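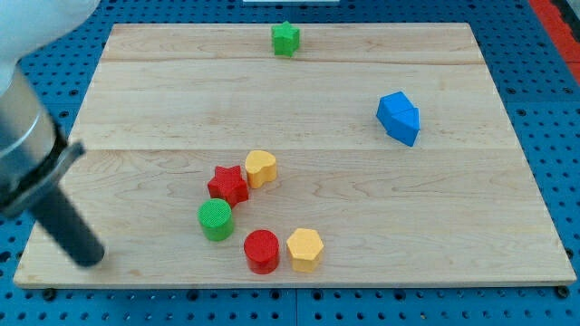 Robot club has its first proper deadline

16 April 2026

I popped into the Verkness robot club after lessons this week, meaning to stay ten minutes, and ended up missing my bus. They've entered the Mimach sorting challenge for the first time and the whole room was buzzing!

If you haven't come across Mimach, it's a contest for school and college teams. Your arm gets a board of mixed wooden blocks (stars, hearts, cylinders, that sort of thing) and has to push them into groups by colour or by shape. You don't find out which until the clock starts, and you get 400 seconds. The blocks can be anywhere on the board and any way up, so a pentagon might be lying on its side when you'd much prefer it standing.

The team have called their program Kioko and they're very fond of it, even when it sulks. When I was there they were arguing about how low the tip of the arm should go before it starts a push. Too high and it rides over the block, too low and it scrapes the wood. I was asked for my opinion, which shows how desperate things were – I said "a bit lower" and got a polite nod.

They've logged 1145 practice pushes since November and every one goes in a spreadsheet, with a column for what went wrong. I had a scroll through. "Star spun round" comes up a lot, and so does "forgot to save". The hearts are the other headache, as they tend to turn when you nudge them off centre, and red stars get muddled with red cylinders when the task is shape.

Entry and travel come to almost £400, and the cake sale in the Pernar building covered a good chunk of that (I did my bit, mainly the lemon drizzle). There's another one before the regional heat, and the club would love a few more people to come along and reset the board between runs. You don't need to know any coding. Just turn up at the workshop after lessons and ask for a job.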